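箱と包装についてのよくある質問
ギフトボックスの店 ハフスタイン(Hafstein)
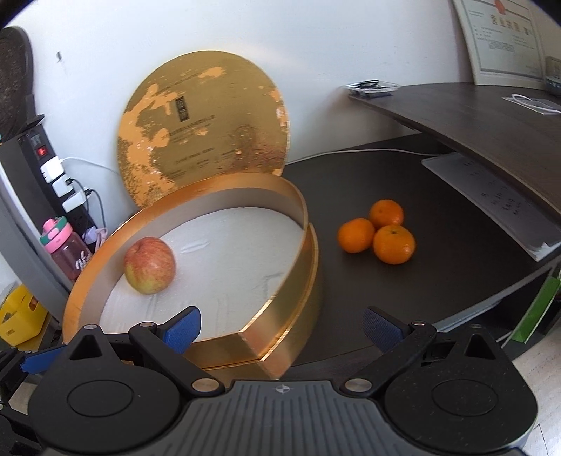
丸い金色のギフトボックスの本体。内側のふちが少しすれて、オレンジがかっています。

このページでは、お客様からメールと店頭でよくいただく質問に答えます。日本語は店主のビャルケ・モーゲンセンが書いています。分かりにくい文がありましたら、どうぞ遠慮なく教えてください。直します。

■ 注文について

箱は一つだけでも買えますか。
はい、一つから買えます。まとめて買わなければならない決まりはありません。ただし、名前や日付の箔押しをご希望の場合は、同じ型で34個からの注文になります。

注文してから何日で届きますか。
在庫がある箱は、正午までの注文をその日に発送します。正午を過ぎた注文は、次の営業日の発送です。箔押しのある箱は三週間ほど見てください。十二月と三月は工房がとても混みますので、もっと早くご相談いただけると助かります。

送料はいくらですか。
全国同じで900円です。箱をいくつ入れても、一つの荷物に入る量なら変わりません。とても大きい箱(直径が40センチを超えるような特注品)は別に見積もります。お店で受け取る場合、送料はかかりません。

領収書をもらえますか。
お出しします。注文のときに、備考の欄に宛名を書いてください。後からでも発行できますが、そのときは注文番号が必要です。紙の領収書をご希望の方は「紙」と一言書いてください。何も書いていない場合はメールで送ります。

注文を取り消したいです。
発送の前でしたら取り消せます。メールよりも電話のほうが確実です。箔押しの作業が始まった後は、申し訳ありませんが取り消しができません。

■ 大きさと形の選び方

丸い箱の大きさは、どこを測ればいいですか。
当店の表示は内側の直径です。入れたい物のいちばん広いところを測って、それに2センチを足してください。薄紙を敷くための余裕です。たとえば直径13センチのお菓子の缶には、直径15センチの箱が合います。瓶を立てて入れるときは高さも測ってください。ふたをかぶせる深さの分、使える高さは本体の外側の高さより少し小さくなることがあります。商品のページに「使える高さ」と書いてあるのが正しい数字です。

四角い物を丸い箱に入れてもおかしくないですか。
おかしくないと私は思います。ただ、四つの角の外側にすき間が残りますので、そこに紙のパッキンを入れると中身が動きません。本のように重くて平らな物には、やはり四角い箱をすすめます。丸い箱に本を入れると、運ぶときに傾いて、表紙の角がつぶれることがあるからです。

食べ物を直接入れられますか。
直接は入れないでください。箱は食品用の紙ではありません。個別に包装したお菓子や、袋に入った茶葉なら問題ありません。むき出しの焼き菓子の場合は、食品用のワックスペーパーの袋を使い、口をしっかり閉じてください。油がしみると、箱の底にしみが残って取れなくなります。

花を入れたいのですが。
ドライフラワーと造花はそのまま入れられます。生花は、水を含んだスポンジをビニールで二重に包んでから入れてください。それでも一日で渡すのがよいです。

■ 包み方

箱がきれいなとき、包装紙も必要ですか。
必要とは限りません。箔の箱や布張りの箱は、それだけで贈り物の姿になっていますから、リボンだけで渡す方が多いです。郵便や宅配で送るときは別の話です。箔の表面は段ボールとこすれるだけで傷がつきます。薄紙で一度包んで、その上から緩衝材を巻いてください。

リボンはどのくらいの長さがいりますか。
十字にかけて蝶結びにする場合、丸い箱なら「直径の四倍+高さの四倍+結ぶ分の60センチ」と計算します。直径15センチ、高さ10センチの箱なら160センチです。私はいつも少し長く切って、最後に端をそろえます。短いリボンは、あとからどうにもなりません。当店の切り売りは10センチ単位です。

丸い箱を紙で包むのが難しいです。
はい、難しいです。私も最初の年はずいぶん紙を無駄にしました。側面を先にぐるりと巻いて、両面テープで留めます。次に、上に余った紙を一方向に少しずつ折って、ひだを作ります。ひだの幅は1センチ半ぐらいがきれいです。中心に集まったところには丸いシールをはります。厚い紙はひだが開いてしまいますので、薄くて張りのある紙を選んでください。包み方を印刷した紙が店頭にありますので、自由にお持ちください。

のし紙はかけられますか。
四角い箱にはおかけします。丸い箱には短冊の形ののしをおすすめしています。表書きが決まらないときは、どなたに、何のために贈るかを教えてください。当店のスラチェートが筆で書きます。彼の字は店の中でいちばんきれいです。間違いのないように、お名前の漢字は必ず文字で送ってください。電話だけでは、「斉」と「斎」のような漢字を区別できないことがあります。

薄紙の色は選べますか。
白、生成り、灰色、深緑、赤の五色があります。何も指定がなければ白を入れます。濃い色の紙は、湿気があると色が移ることがありますので、白い布の贈り物には使わないほうが安全です。

■ 手入れと保存

箔の箱に指のあとがつきました。
乾いたやわらかい布で、力を入れないで拭いてください。眼鏡用の布がよいです。水やアルコールは使わないでください。箔の下は紙ですから、水が入るとふくらみます。

ふちがすれてきました。直せますか。
ふたを何度も開けたり閉めたりすると、ふちはどうしてもすれます。箔の色を元に戻すことはできませんが、細いリボンや紙のテープをふちにはって隠す方法があります。店にお持ちくだされば、テープの張り替えを一箱200円でいたします。預かりは一日です。四角い箱の角が割れた場合も、割れの長さが短ければ裏から和紙で補強できます。布張りの箱の修理は、残念ですが今は受けていません。

箱を長くしまっておくとき、何に注意しますか。
日光と湿気です。窓の近くに置いた箱は、半年で色が変わることもあります。押し入れに入れるときは床に直接置かないで、上の段を使ってください。大きさの違う箱は入れ子にすると場所をとりません。そのとき、箱と箱の間に薄紙を一枚はさんでください。梅雨の後、七月に一度ふたを開けて風を通すと、においがつきにくいです。

ふたがきつくて開きません。
紙の箱は湿気で少しふくらみます。乾いた部屋に一晩置いてから、もう一度試してください。ふたの一か所だけを引っぱると形がゆがみますので、両手で反対側どうしを持って、少しずつ回しながら上げます。新しい箱でも開かないときは、交換しますので連絡してください。

■ 使い終わった箱

古い箱は何に使えますか。
お客様からよく聞くのは、手紙、ボタン、充電のコード、毛糸などです。丸い箱は毛糸の玉を入れると、よく回って編みやすいそうです。私の家ではクリスマスの飾りを入れています。ふたに中身の名前を書いた紙をはっておくと、次の年に全部の箱を開けなくてすみます。

どのように捨てればいいですか。
箔をはった紙は、多くの地域で古紙の回収に出せません。燃えるごみになるところが多いですが、地域によって違いますので、お住まいの市や町の案内を見てください。無地の紙箱は、リボンと金具を外せば古紙に出せることが多いです。

箱を引き取ってもらえますか。
当店で買った箱でしたら引き取ります。きれいな物は、入り口の横の棚に「二回目の箱」として並べ、一つ115円で売っています。傷や汚れの強い物は材料の見本に使います。他のお店の箱は、すみませんがお受けできません。

■ 店について

店で箱を見てから決めたいです。
どうぞ、見に来てください。開店は午前十時半、閉店は午後六時です。入れたい物を持ってきていただくと、その場で合わせてみることができます。壊れやすい物の場合は、先に一言おっしゃってください。広い机を空けておきます。

包み方の教室はありますか。
月に二回、午後二時からあります。先生はブリュンヒルドゥル・リュッケゴーです。説明は日本語と英語です。紙とリボンはこちらで用意しますので、はさみだけ、ご自分の使いやすい物を持ってきてください。左利きの方にはその方の向きで教えます。申し込みはメールでお願いします。件名に「教室」と書いてください。

ここにない質問はどうすればいいですか。
注文フォームの下の欄に書いて送ってください。店が開いている日は、夕方五時までに届いたメールにその日のうちに返事をします。箱の大きさの相談では、入れる物の縦、横、高さをセンチで書いていただけると、返事が一回ですみます。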